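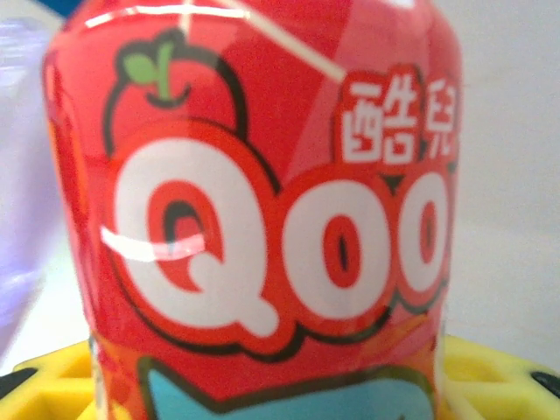
How tight should a gripper close on an empty drink bottle?
Tight enough that the bottle does not turn when you tap the cap, and no tighter. Start low, lift, tap, and raise the force one step at a time until the turning stops.

Bench tips: comparing grippers on household recyclables
Posted by Adjoa Quartey, 18 Feb 2026

These notes cover small two-finger grippers used to pick up bottles and cans and drop them in a bin. The two grippers compared are the Solanki parallel jaw and the Stiter angled jaw. The controller is a Hakarance unit with stock settings except where stated.

Picking test items

Use what comes out of a kitchen. Thin water bottles, soda bottles, juice bottles and cans all behave differently. Keep the caps on. A capped bottle holds air and pushes back against the jaws. An open one folds, and the fold changes the width the controller reads.

Rinse everything and dry the outside. Sugar on the plastic makes a poor gripper look like a good one for the first few lifts, then leaves a film on the pads that spoils the rest of the session.

Retire a bottle once it has a crease at the grip point. Mark the bottom with a permanent marker so it doesn't find its way back into the set.

Pads

Silicone pads beat bare plastic on every item we tried. Bare jaws dropped the thin water bottle 12 times in 30 lifts. With silicone pads the same jaws dropped it 3 times. Foam tape works for an afternoon and then shears sideways. Cut pads slightly short of the fingertip so that the edge doesn't peel when the jaw touches the floor.

Wipe pads with rubbing alcohol between items. Let them dry before closing the jaws.

Bin and liner

A round bin with a bag folded over the rim is the usual target. Pull the bag down all the way around and tuck the slack under. A loose fold catches on an open jaw, and the arm will then carry the bag, the bottle and sometimes the bin.

Set the release height from the rim, never from the floor. If you change bins, measure again. Empty the bin before it fills to the rim, or the next bottle will roll off the pile.

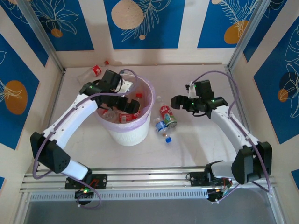 Cables on a two-arm setup need more slack than one arm alone. Move each arm by hand to its farthest reach with the power off and watch the loop at the wrist. If it goes straight at any point, add length. If it hangs low enough to touch the floor, clip it higher on the link. Check both arms again after any change to the mounting plates.

Wrist camera or fixed camera

Both, if the controller has the ports. A wrist camera is good for the last short distance, when the jaws need to be centered. Up close it loses the ends of the bottle, and the software can no longer tell which way the bottle points. A fixed camera keeps that information but loses the item as soon as an arm passes over it.

Glossy labels and clear plastic cause most of the bad reads. Move the lamp before you touch the exposure setting. Light bounced off a white wall or a sheet of poster board gives fewer streaks than a bare bulb.

Results by item

Cans, lying down: Stiter. The angled jaw gets under the curve.
Thin water bottles: Solanki, with pads, at low force.
Soda bottles, lying down: no difference worth recording.
Standing bottles: Solanki. The Stiter tips them on approach unless the arm is slowed by 20 percent.

The Brerkia jaw set arrived with one finger out of true and was left out of the comparison. A replacement is due in May.

Before shutting down, open both grippers fully and park the arms clear of the bin. Jaws left closed overnight flatten the pads, and the first lifts of the next session will read wide.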